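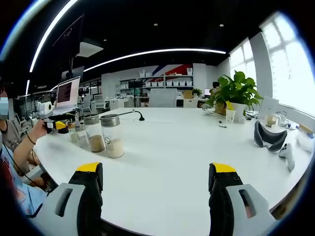
Recording with hand-held grippers at a Rillwood office in Lemthorpe. Jars with metal lids stand along the near edge of the table. Photo: Rillwood

Rillwood opens kitchen and pantry recordings to outside research groups

LEMTHORPE, Sep 7, 2022 – Rillwood, a company that records everyday hand work for use in robot learning, today released its first open collection of examples to universities and small developers. The collection is called Mahama and covers the handling of jars, lids, cups and other small containers on ordinary tables.

Mahama holds 3000 recorded examples. Each one shows a single short task from start to finish, such as moving a jar from one spot to another, setting a lid down or sliding a container back into a row. The people doing the tasks use hand-held grippers with a camera mounted on the tool, so what the camera sees is close to what a robot with the same fingers would see. No robot arm is needed during recording.

Work on the collection began in February. Since then, 19 people have taken part as operators, most of them on a part-time basis. New operators get four hours of paid training before any of their recordings are kept. They learn how fast to move, how wide to open the fingers before reaching for an object, and when to stop and start a task over.

"We wanted tables that look like the ones people really use," said Adjoa Quaye, head of data collection at Rillwood. "A learning system that has only seen a bare bench in a lab has trouble when there is a laptop and a plant in view. So we record in offices and shared rooms, and we leave things where they are."

Jars were chosen as the main subject because they cause trouble for many current systems. Clear walls can be hard for a camera to read, lids reflect light, and the weight of a jar changes with what is in it. Powders and grains also shift when a jar is tipped. Operators were asked to work with jars of different heights and with different amounts inside, and to change the order of the row between takes.

Light was treated in much the same way. Recordings were made near windows and away from them, in the morning and late in the day, with ceiling lights on and off. Rillwood did not remove glare or even out the brightness afterward.

Each example in Mahama comes with the video from the gripper camera, a record of how far the fingers were open at each moment, the path of the tool through the room, and a short written note on the task. The notes were typed by the operators and checked by a second person. Failed attempts are included and marked as such – roughly 200 of them, most involving a lid that slipped or a grasp that closed too early.

"People asked us to take the failures out, and we talked about it for a long time," Quaye said. "In the end we kept them. You can filter them out with one setting if you don't want them, but you can't get them back if we never share them."

Faces of people who appear in the recordings are blurred before release. Sound is not part of the collection. Everyone who works as an operator signs a consent form that covers open release, and anyone who later changes their mind can ask to have their recordings taken out of the next version.

The first group outside the company to use the recordings was Zurkmont, a robotics workshop that had early access over the summer. Zurkmont trained a small model on part of the collection and sent back a list of problems, mainly notes that did not match the task shown and a few recordings in which the tool path drifted. Those recordings were corrected or dropped ahead of the release.

Mahama is free for research and teaching. Companies that want to use it in a product need a separate license. Groups can request access through the Rillwood website and should include a short statement of how they plan to use the recordings. Requests are normally answered within a week.

A second version is being planned and will add drawers, cloth and tasks done with two grippers at once. No date has been set for it.

About Rillwood
Rillwood is based in Lemthorpe and records hand work for companies and research groups that build learning systems for robots. It also trains operators and rents out recording kits.

Media contact
Press office, Rillwood, Lemthorpe
Interviews with Adjoa Quaye can be arranged on request.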